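From: Rhydian Rowlands
To: Tabletop arms list
Subject: Re: Drotau kit, anyone tried it?

Hi all, and thanks Leanne for the nudge! I've had the Drotau kitchen kit on our arm and I'm having a great time with it. Two overhead shots of the table:

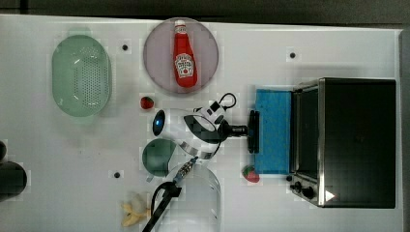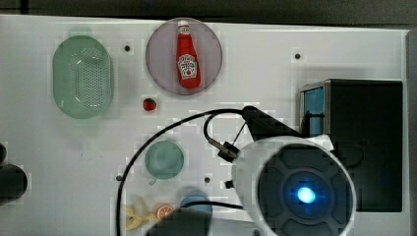

Geretport, 4 November 2020

Leanne Fairclough wrote:
> Has anyone used the Drotau kit on real clutter yet?
> Holroyd quoted us $498 and I'd like to hear from
> an owner first. Mostly worried about soft things
> and about cables getting in the overhead view.

Soft things first. The blue sponge by the toaster oven (first shot) is my favorite test, and with the grip force turned down to 2 the arm picks it up nine tries out of ten. Strawberries are harder, they're so small! The ketchup bottle on its plate is fine if you come in across the body and stay off the cap.

Cable: yes, it gets in the view. Look at the big loop across the middle in the second one. The software copes better than I expected, but I'd still clip it back before a long run.

Setup took me about 2 hours, most of it calibration (the manual skips a step, Nassoro Mwaipopo posted the fix here in October). I haven't tried opening the oven door yet. If anybody at Ceston has, please write, I'd love to see your settings.

Rhydian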